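Mulbridge winter evening, draft 3 of my notes. Slot is after the raffle and before the buffet, so talk fast.

# Why we quit: the short history of the New Year's resolution

**Open cold. No hello, Keith does the hello.**

In 1964 my grandmother wrote "learn the accordion" on the inside of a cupboard door. She lived in that house for the rest of her life. She opened that cupboard every morning to get the coffee. At no point did an accordion enter the building.

(Wait. If they don't laugh, say "she was a determined woman" and move on.)

I want to talk about promises we make to ourselves in late December, when we're full of ham and have poor judgment. I've made the same ones as everybody else. Eat a vegetable. Call my brother. Find out what my pension is.

**The old stuff – keep under two minutes, Chantelle timed me and was unkind**

- Babylonians made promises to their gods at the new year, which for them came in spring. Returning borrowed farm equipment gets mentioned a lot. I have a ladder belonging to Keith Cosgrove. Look at Keith.
- Romans: January, Janus, two faces. One looks back at what you did and the other looks ahead to what you'll say you're going to do.
- Then centuries of people confessing things in diaries. Diaries are wonderful for this. Same vow, next year, slightly worse handwriting.

Don't do the Julian calendar bit. I know I like it. Irén Major sat through it in Gollby and asked afterward if I was feeling all right.

**The promise and the purchase**

Somewhere along the way the resolution picked up a shopping list. You don't decide to write more letters, you decide to buy the good pen. You don't decide to cook, you buy the pot. Spending the money feels so much like doing the thing that the brain files it as done and goes back to the couch.

CLICK
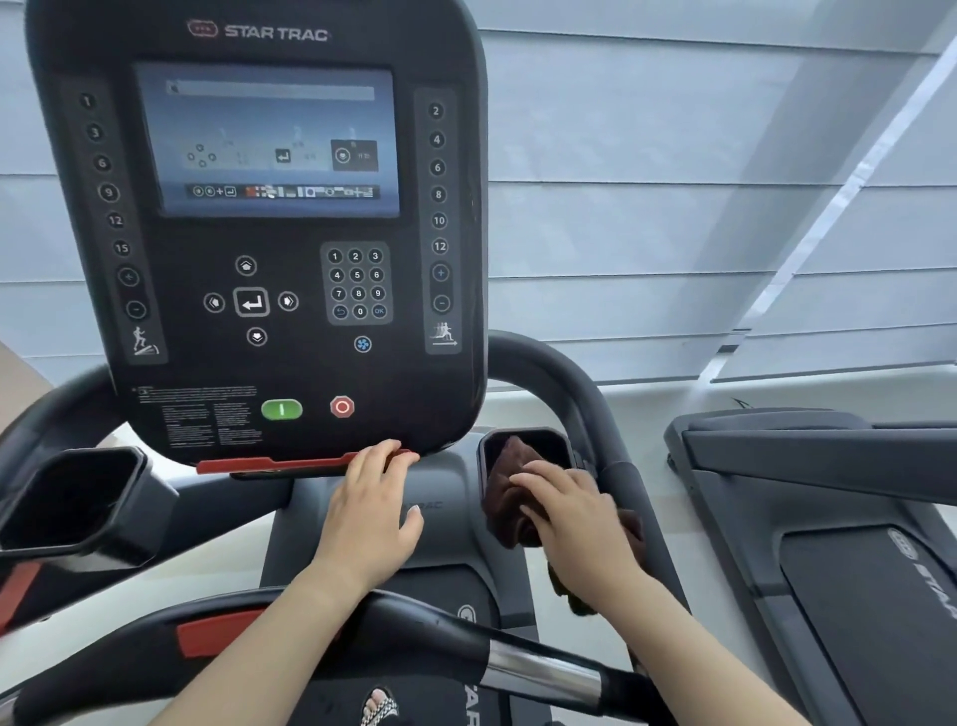

My own record: a bread machine, a Portuguese course on cassette, and a telescope I have used to look at the neighbor's new gutters. Very good gutters.

Ask for a show of hands here. Who has bought something in January that is now under a bed? Keep your own hand up. Count to yourself, don't announce a number, let them look at each other.

Annelore Schwerdtfeger ran the secondhand shop on Trevaskis Road until she retired, and she told me she never bought stock in the fall. She'd just wait. By the end of February they'd come up the hill with it in their arms: juicers, yoga mats, guitars with five strings and one opinion. She said the worst were the calligraphy sets, because people had always done the first page.

(Annelore may be in the room. If she is, make her stand up. She'll hate it.)

**What goes wrong – the middle, SLOW DOWN**

Three weeks in, nothing dramatic happens. This part interests me. People imagine they quit in a blaze, throwing the salad at the wall. Mostly there's a Tuesday-ish sort of evening with rain and a late meeting, and you skip it. Then you've skipped it once, and skipping has a precedent.

*Fix: I can't say "Tuesday-ish" if the choir meets Tuesdays, they'll think it's about them.*

The size of the promise matters too. "Get organized" can't be finished. There is no morning when you wake up and you are organized and a man comes with a certificate. "Clean out the drawer with the batteries in it" can be finished. It took me an hour and I found my passport.

Here's the Fuvon notebook story. Tamsin Brunton gave me a Fuvon planner with 200 pages, each with a box labeled *Today I am grateful for*. I filled in six. One of them says "lunch." Hold up the notebook, read out all six, they're short. Number four gets the laugh. Don't explain number four.

CLICK
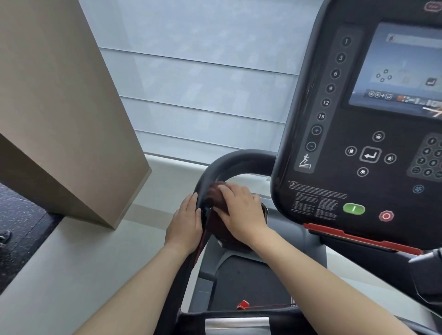
A word for the people who keep them, because there will be some, sitting up straight. My friend Irén decided to write one postcard a week to anybody she could think of. That's the whole resolution. She has kept at it for years and I've asked her how, hoping for a secret. She keeps the stamps next to the kettle. She's standing there anyway.

I was a little let down by this. I'd wanted discipline, a cold bath maybe. But I moved my own stamps next to the kettle and my brother has now had two postcards, and he called to ask what was wrong.

**If running long, cut from here to the cupboard**

Resolutions other people have told me, with permission:

- Stop correcting the radio.
- Finish one library book before borrowing another. (Failed on the library steps.)
- Be nicer to the cat. The cat did not reciprocate.
- Learn the names of the people next door. Chantelle Naidoo did this one and now has to water their plants.

**Back to the cupboard**

When we sold my grandmother's house I went to look at the door. Under "learn the accordion" there was more, in different inks. "Paint hall." Crossed out, done. "See the sea." Crossed out. "Tell Harold about the car." Crossed out twice, and I would pay good money to know about the car. The accordion was the only one still standing, and she'd gone over the letters again in fresh ink at least once.

I unscrewed the door and took it home. It's in my garage, leaning against Keith's ladder.

(Stop there. Do NOT add the bit about the ink. Pause, then hand out the pencils and cards.)

**Cards:** one each, write one small thing, fold it, drop it in the biscuit tin by the coats. Tamsin mails them back at the end of February. They need to put their address on. Say this twice, last time we had a whole pile with no address and one that just said "you know where I am."

**Bring:** notebook, tin, pencils, glasses, Keith's ladder if it fits in the car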